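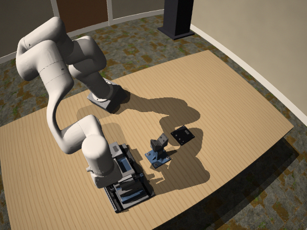
Arm keeps stopping above the clamp fixture in our sim cell

Jessie Lamont
2 min read

Right, I'm stumped! I've got a simulated cell with a white arm on a wooden table, a pneumatic-looking clamp fixture and a little V-block stand next to it. The pick used to run fine. Since I moved the V-block, it faults with "contact force limit" on the way down (limit's set to 500) and just hangs there. Same spot every time, fingers nearly shut, right by the blue tubing. 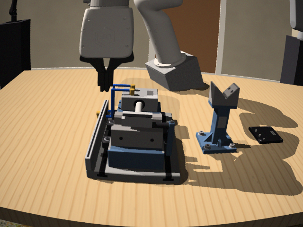
Replies

Eilidh Forsyth
Have you checked the collision shape on those tubes? Mine came in as one fat box round the whole lot, so the gripper was hitting thin air as far as I could see. Turn on the collision view and step through from frame 254. I'd also open the fingers later, once you're clear of the rear block.

Arnaldo Pacheco
Just put the limit up to 1,000, worked for me

Iona Galbraith
Please don't do that if this program is ever going near a real arm! We did it at Inditz and bent a finger on day one. Go with Eilidh, and raise your approach point by 46 mm while you're testing.

Related
Gripper won't close after a reset
V-block drifts when the sim starts
Safe force limits for beginners

Last updated Sat 10 June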